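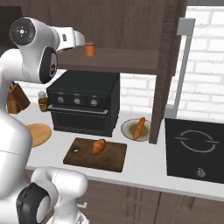 March 9, 2021

Up before 7 and walked to Dernetum by the river path. Mud most of the way. The bakery has cut its hours again, so no rolls, and I bought crackers at the store.

Paid the heating bill, 136. Called Promen over the missing seed order and sat on hold until I gave up. Will try by email.

Read 60 pages of the Rønning history after lunch. The chapter on the ferry strike drags. My knee is sore tonight. Wrote nearly 800 words of the letter to the county and crossed out most of them. Rain since four.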